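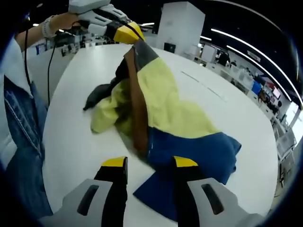

A garment on the round table, with two of our hand-held grippers.

About Drotuseck

Drotuseck is a small company that works on getting robots to handle cloth. We spend most of our time on clothes: picking them up, opening them out, folding them and putting them down again in the right place. We started with towels and pillowcases and moved on to garments when our first laundry customer, Climico, told us that flat items were already well covered by the machines they had.

The company was set up by Lenka Lukáč and Vratislav Danko. Lenka came from industrial laundry, where she had run a sorting line, and Vratislav had been building grippers for food packing. There are now 15 of us. We share one open floor in the Maddocks building with desks, benches and test tables all in the same room, so anyone who comes to see us sees everything.

How we work

A person folds a garment using a pair of grippers held in the hands. The fingers are the same shape as the ones on our robot arms, and each gripper carries a camera. We record the movements and use them to teach the arms. Busisiwe Potgieter looks after this side of things. She keeps a rail of 122 garments for it, most of them second-hand, and adds to it when a customer sends us something we have not tried before.

Plain T-shirts are the easiest. Anything with a collar takes longer, and clothes made up of panels in different colours are useful to us, as the software has to learn that a change of colour is not the end of the garment. We are still poor at hoods and at anything with a drawstring.

Once a set of recordings is finished it goes to Tanner Paquette, who trains the software and runs it on the arms. If the arm fails on the same fold several times, the garment goes back to the table and we record more of it. Our current set holds 2553 recorded folds.

The open day

We open the floor to visitors once a year. The last one was in March 2022 and it was the first we had been able to hold in person for a while. People came from laundries, two clothing rental firms, the college and the other floors of the building. Trareo, who rent out workwear, brought a bag of their own overalls and asked to see them folded. We managed the lighter ones.

The part visitors spend longest on is the hand gripper table. After a short introduction from Orvokki Lehtinen, anyone who wants to can pick up a pair and try to fold a shirt. Most people find it harder than they expected. You lose the feel of the cloth, and it takes a few goes to learn how far the fingers open. Children tend to pick it up quickly. We do not keep the visitors' recordings unless they have signed a form to say we may.

In the afternoon we run one of the arms on the same kinds of clothes, at its normal working speed, and somebody stands by to answer questions - usually about cost, sometimes about jobs. We try to answer both properly. An arm of this kind does not replace a folding team at present. Our customers use ours for the repeat items and keep their staff on the rest.

Visiting us

You do not have to wait for the open day. We take groups of up to eight on weekday mornings, and a visit lasts until lunch. If you would like us to try a particular garment, please send it two weeks ahead, clean and with any pins or tags taken off. There is no charge. Schools should write to Orvokki, who arranges those visits separately and can lend a pair of grippers for classroom use in the spring term.

There is a lift to our floor and step-free access from the street.

We use cookies to see how visitors use this site. You can change your settings at any time. Accept all - Manage cookies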